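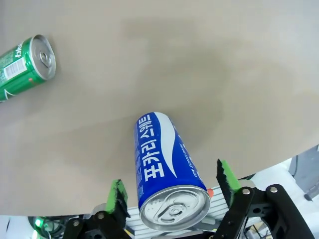
Search the archive Go
Home Threads Authors Latest Subscribe

Re: [nuster-users] Gripper won't let go after a stop

Miroslava Sokol wrote on Thursday:
> We had the arm stop mid-pick again at Culholm. Red button, power off,
> all as it should be. When we reset, the fingers closed another 3 mm
> before homing. There was a can between them at the time. Is this a
> known thing or have we been chosen?

You've been chosen, but so have we. Same fault at Nerkitthorpe since we moved to the newer Kuruc driver, and I have the sticky trousers to prove it.

As far as I can make out, the driver forgets where the fingers are when power drops, and on reset it looks for the closed end stop first. With nothing in the grip that's harmless. With a full drinks can lying on its side between the pads, it finds the can, decides the can is the end stop, and then leans on it to make sure. Our force limit was set to 40 N. During homing the limit is ignored, a fact the manual keeps on page 58, under "Storage".

I ran 16 resets on the bench with cans in the grip. Most came away with a dent. One opened itself at the seam, at head height, while I was bending down to read the serial number.

What we do now:

- set home_direction to open in the Nuster config, and check it again after every update, as the last one quietly put it back
- clear the grip by hand before reset, with the arm isolated at the wall
- no fingers near the pads until the homing light has gone out

The second point matters more than the first. A can is cheap, and the green pads don't know a can from a thumb.

Could you send me your driver version and the log from the reset – the whole log, please, including the boring part before the stop? I'd like to add it to the ticket, which currently has one comment, from me, asking if anyone has read it.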